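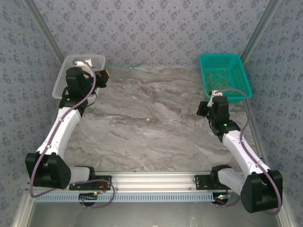 Two-arm station during a basket task. Thin strands and a wire are in play, and both grippers are at work over the table.

Recording Demonstrations with Cords, Wire and String

Applies to the two-arm stations. Written by Vira Stasiv, with corrections from Kumiko Ogura. Last revised in October.

This page covers how to record usable examples of thin, flexible items being moved between two mesh baskets. It assumes you have finished the rigid-object tutorial and can run the leader arms without looking at your hands. Calibration is on its own page.

Before you start

Home both arms and check that the status lights on the wrists and boards are on. Open the Sesix recorder and confirm that all camera streams are live. The overhead stream sometimes starts a few seconds after the wrist streams. Wait for it, or the first part of the episode will be rejected on import.

Move each arm through its full reach once and watch the cable that runs along it. The cable should have slack at the wrist when the arm is extended. If it pulls tight, re-seat the loops before recording. A tight cable shifts the wrist by a small amount, and the policy learns the shift.

Put the two baskets near the back of the table. Their angle should vary from episode to episode. A tilted basket is fine. A basket that the gripper can't reach over is not, so test the far rim of each one.

Choosing the items

Use one kind of item per session for the first set: string, then wire, then thicker cable. Mixed sessions come later. Replacement items are in the Uline carton under the bench. Coil nothing. Items go into the source basket by hand in a loose heap, and you should stir the heap after every reset.

Recording an episode

1. Start the episode with both grippers open and clear of the baskets.

2. Bring the gripper in from above. Close on one strand, at a point where it stands away from the heap. Close fully. A thin item slips out of a half-closed gripper, and the finger position is the only grip signal stored in the log.

3. Lift straight up until the free end clears the rim, or until the item stops rising. If it stops, it is caught on the mesh or on another item. Lower it a little, move sideways and lift again. Keep this in the recording. 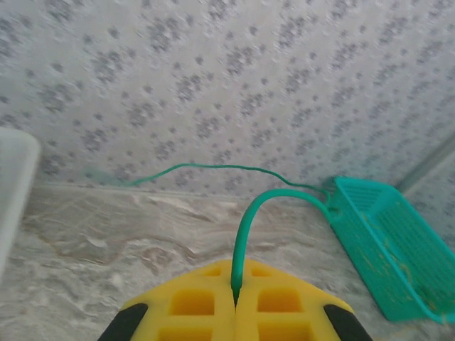 4. Carry the item across slowly. Long pieces drag along the table and can stay hooked on the source basket after the gripper has moved well away. Check the overhead stream before you cross the middle of the table. The wrist view shows the grip well and the trailing end poorly.

5. Lower the item into the target basket, open the gripper and pause for two seconds. Back out vertically.

6. If the tail hangs over the rim, use the other arm to lift it in. Do not shake it loose.

7. Stop the episode and mark it as success, partial or fail.

You get three grasp attempts per item. After the third miss, stop and mark the episode as a fail. Do not delete it. Failed episodes are filtered at training time, and Tamara Vakulenko uses them for the recovery set.

Marking partials

An episode is partial when the item reached the target basket but some of it is still outside. It is also partial when two items came across together. Write which one it was in the note field, using the tags "tail" or "double". Free text in that field is ignored by the Brostach importer.

Common faults

Gripper closes on the basket rim: the approach was too shallow. Raise the wrist and come in again from above.

Item follows the gripper out after release: the strand is stuck in the seam between the fingers. Open to full width, wait, then back out. If it happens often, clean the finger pads.

Streams out of step: restart the recorder. Do not try to fix the timing afterward – Amna Janjua's script corrects a constant offset, and a drifting one has to be thrown out.

Arm stutters during a slow carry: check the connector at the base bracket first.

Session length and upload

Record for no longer than 45 minutes at a stretch. Speed drops and grips get careless after that, and both show up in the data. Upload to the Khondokar share at the end of each session, and leave the local copy in place until the import report comes back.

The current set holds 3,779 episodes. String is well covered. Wire and thicker cable are both short, and episodes where the second arm has to help are the shortest of all, so pick those if you have a choice.

Questions about tags go to Svitlana Kovalchuk. Hardware faults go in the station log.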